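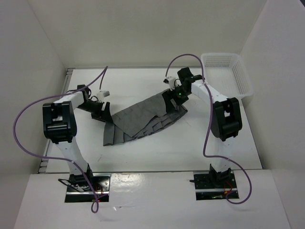

Gray cloth on the white table, with the mesh-sided basket at the back.

Home News Workroom Borrowing Contact

Folding the gray cloths: what we changed in November

Members who borrow from the Nalen linen shelf in Samville will have noticed that the gray cloths look different on the shelf. They are now folded in thirds and then in half, with the wide hem to the front. The old way was in quarters with the hem wherever it landed. The stack leaned, and people pulled out three cloths to get one.

We now have 70 of the gray cloths in circulation. Most came in the Takach order last spring and a smaller number are older. The two lots are close in color but not in size. The older ones have been washed more and are a little shorter along one side, so a fold that comes out square on a new cloth comes out crooked on an old one. If you get a crooked one, leave it. Fold to the hem and let the other end fall short. A cloth with one tidy edge will stack fine if that edge faces out.

The order of work is the same whether you are doing a single cloth or a full load:

Lay the cloth down and find two corners on the same side. When it comes out of the basket bunched up, look for a corner first and run your hand along the edge to the next one. Pulling at the middle of the heap only tightens the folds.

Hold both corners and lift. Most of the creases will drop out by themselves. If they don't, give it one shake and set it down again.

Smooth from the center to the sides with a flat hand. Go lightly along the hems, as they stretch if you press and drag.

Bring one long side over by a third, then the other. Fold in half. Turn it so the hem is toward you and put it on the stack.

A few people have asked whether the cloths need ironing. They don't. They are used for covering trays, lining shelves and wrapping things for the storeroom, and a flat hand is enough. If a cloth has been left in a heap overnight and has set hard creases, put it back through on a short damp cycle and take it out while it is still warm. The dryer in the Samville workroom takes 20 minutes on that setting.

Hems

The hem is the part that wears first. On these cloths there is a wide band along the side with a line of stitching at its inner limit, and where it meets the next side a narrower seam turns off. That corner has several layers in it and it doesn't lie as flat as the rest. After a wash the edge tends to curl or open up slightly, and when a cloth goes on the stack like that, the curl gets pressed in and comes back every time.

Run a thumb along the edge before the first fold. Start at the corner and work outward. If the stitching looks puckered, that is normal on most of them and doesn't mean the cloth is damaged. If you can get a fingertip under the thread, or the band has come away from the cloth, put it in the mending box. Please don't cut loose threads close to the seam. Two came undone last month that way, and Rhydian Parri had to restitch the full length of both. 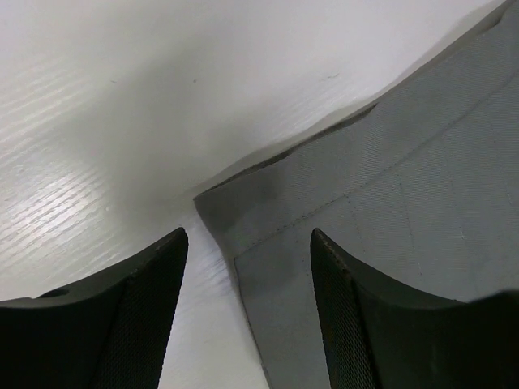
Tekle Belay wrote in after the last issue to say that the thirds fold is fine on a shelf but a nuisance in a drawer, where the stack ends up too tall to close, and that a loose roll with the hem on the outside takes less room and comes out with fewer lines. We tried it with five cloths in the storeroom drawer and agree. Cloths for the drawer can be rolled. Cloths for the open shelf should still be folded, as rolls slide off the front.

Returns

Bring cloths back dry. They can be bunched up, folded or in a bag, whatever suits you, and they don't need to be washed first unless something has been spilled on them. Put them in a basket with mesh sides and leave the solid bins for paper. Air gets through the mesh, and cloths left in the solid bins over the summer picked up a smell that took two washes to shift.

Do not use fabric softener if you wash them at home. It leaves the weave slick and the cloths slip off each other on the stack. Plain detergent and a warm wash will do. Gray hides most things, but bleach marks show up orange and do not come out.

The folding table is free in the afternoons until 5. Wipe it down before you start - the white top shows dust, and dust goes straight onto gray cloth. Leave it clear of scissors and pins when you finish.

We will order more cloths when the stock gets low. The sample from Iwasaki is a closer weave with a narrower hem, and it is on the end of the shelf if you want to handle it. Write what you think on the sheet next to it. So far opinion is split between people who like the thinner edge, which folds flatter, and people who expect it to fray sooner.

Recent items
Mending box: what goes in and what doesn't
New hours for the Samville workroom
Tray covers, sizes and which shelf they live on
Getting wax out of table linen
Basket labels have been replaced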